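Home Projects Blog Contact
May 2024
By Lensa Alemayehu
5 min read

Who does the sorting now? Project report, module 2

Group: Lensa Alemayehu, Bontu Sisay, Fatima Cele. Supervisor: Léonie Gilbert.

Starting with the question, as Léonie told us to cut the long intro. Willari runs the returns room for Londura, a firm that hires out party and picnic sets. Plates, bowls, baskets, the pretend fruit for the kids' sets. Everything comes back mixed up and someone has to sort it. Until March that was all done by hand, standing. Now part of it is going over to a robot arm. We wanted to know what that changes for the people who do the job – not how fast the arm is.

How we did it. Two visits to the returns room. Interviews with 3 staff, one shift lead and two sorters. Plus the work in simulation, where the new layouts get tried before anything moves in the real room. Bontu did most of the sim side, I did the interviews, Fatima wrote up the notes and chased people for consent forms.

The sim. Willari builds each layout on a pegboard table on screen first. The idea is that the sorters can look at a layout and complain before it is real. This part suprised us. We'd expected engineers only, but Ayana Nigatu, the shift lead, has a login and uses it most days.
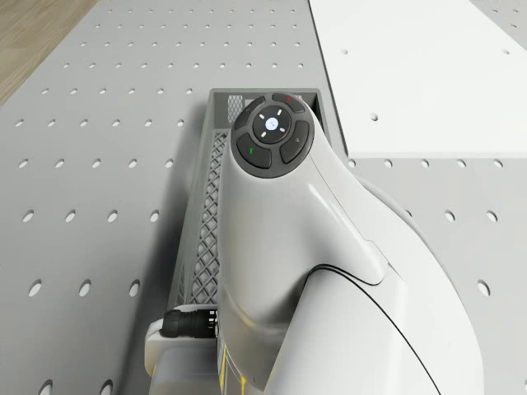
Ayana's main point was reach. A person sorting at a table leans, turns, shifts a basket with their hip. The arm wants things kept where it has been told they are. So baskets have fixed places now, and the people have to work to those places as well. She said the first layout put the baskets where a short person would need to stretch over the table to clear one. It got changed, but only after she had gone and asked twice.

Both sorters said something similar in different words. One liked it, less bending, back feels better at the end of a shift. The other said she used to set up her table her own way and now she can't. "It's tidy but it's not mine." Fatima thinks this is the most important line in our notes and I agree.

What has changed in the job (from interviews, so this is what people told us, we didn't measure it):

Less lifting of the same thing over and over. More watching. More stopping and restarting when something has landed badly. Some new words to learn. A bit more say over the layout, if you are the shift lead – much less if you aren't.

Also less talking. The old tables faced each other, the new ones don't. Nobody planned that as far as we could find out, it came from where the power sockets are.

Training. New starters used to spend their first shifts next to an older hand. Now they do a session on the screen with made-up returns, then go to the floor. The session is from a firm called Clasa and has 200 practice items in it. Sorters said it was fine for learning which item goes where, and no use for learning what to do with a cracked one.

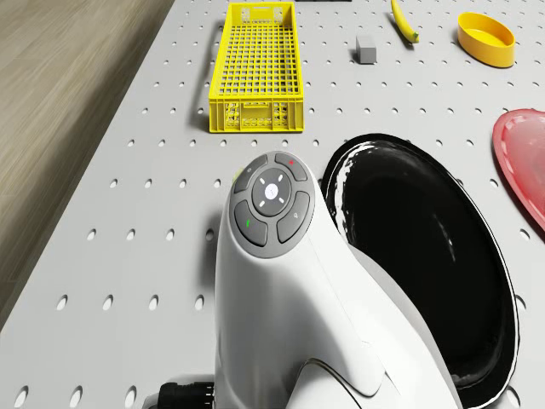
Cracked and dirty stuff still goes to a person. Everyone we spoke to was firm on this and so was the manager. It's the part that needs judgement, a chip on the rim might be ok for a kids' set and not for a wedding. At the same time it's the part that isn't written down anywhere, and it isn't in anyones job title either. One sorter asked if it would mean a higher rate of pay. We passed the question on. No answer by the time of writing.

Money. We were given one figure, a budget of £2,000 for staff training on the new set-up. We don't know what the arm cost, they wouldn't say. Fair enough, but it does mean we can't compare the two.

Compared with Beaudoin. Our reading pack had last year's group report on the Beaudoin bakery, where the staff were told about the machine when it arrived. Willari told people before and let them see layouts. People there were calmer about it than the bakery lot, going by the quotes. Still, seeing a layout is one thing and being able to change it is another, and only Ayana could really do the second.

Problems with our report. Very few people. All of them still work there, so they may have been careful what they said. Ayana arranged the interviews, which was kind but also means she picked who. We never saw a late shift. Bontu wanted to run a layout designed by the sorters themselves and we ran out of time, so that is what we'd do first if we carried on.

What we'd suggest to Willari: logins for all the sorters, a written rule for damaged items with the sorters' names on it, and turning two of the tables round so people can talk again.

Interview notes are with Léonie. Consent forms too, apart from one which Fatima is still waiting for.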